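Community Help > Robotics > School and club projects

Arm keeps tilting the CPU as it goes into the socket - what are we missing?

Nadiia Stasiv
Posted Wednesday

Hi all, I'm in a student robotics club and our project this term is getting an arm to do the fiddly jobs in a desktop computer build. The RAM script is in decent shape (we've called it Wamer, long story) so we've moved on to the processor, and wow, that's a step up!

The tower lies on its side on the aluminium table with our printed fixture plate next to it. Coming down over the board is fine. The trouble starts in the last 2 mm or so, when the processor goes in on a bit of an angle and one side arrives before the other. We've redone the calibration, slowed the whole descent and even printed new fingertips. I've been through 128 logged attempts and the lean is nearly always in the same direction, which makes me think it's us and not bad luck.

Has anyone had this with a two-finger gripper? We can't afford a suction setup before the February showcase. Happy to post logs if they'd help.

Remigiusz Nowakowski

Same direction every time says tool frame to me. Check the angle between your wrist and the gripper bracket with a proper square against the fingers, don't trust the CAD. Ours was off by almost 2 degrees and we'd been blaming the camera for weeks. Also don't push! Let go just above the socket and let it settle, then a tiny nudge if it needs one. And practise on a dead board if you've got one, bent pins are a miserable way to spend an arvo.

Salim Khaemba

buy a vacuum cup

Rosalind Begay

I mentor a school team (Urura, hello if any of you are reading) and I'd go along with Remigiusz on the tool frame, but I'd look at how you're gripping too. If the fingers hold the processor off-centre it can rotate as soon as one edge touches. We ended up regrasping every time, so the arm put the chip down in a shallow printed pocket, opened, closed again and only then headed for the socket. Slower, sure, but the lean pretty much went away. Could you put up a few pictures of your setup, close-up included?

Nadiia Stasiv

Sure thing - two from the side and one from the wrist camera.

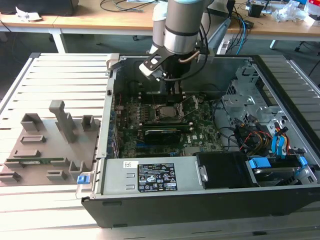
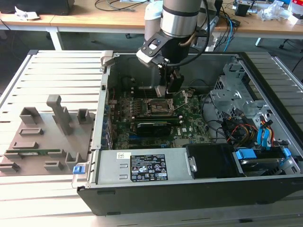
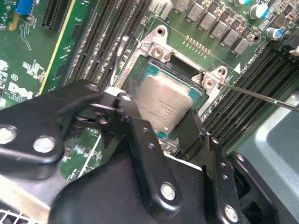 Arvid Blomqvist

Before you rebuild anything, I'd try giving the wrist a bit of softness for those last couple of millimetres. If your controller has a compliance mode, turn it on for the final bit only and keep the force limit low. Regrasping is a good idea as well, but do one change at a time or you'll never work out which one fixed it. And yes please to the logs, I'd like to see the force readings around contact.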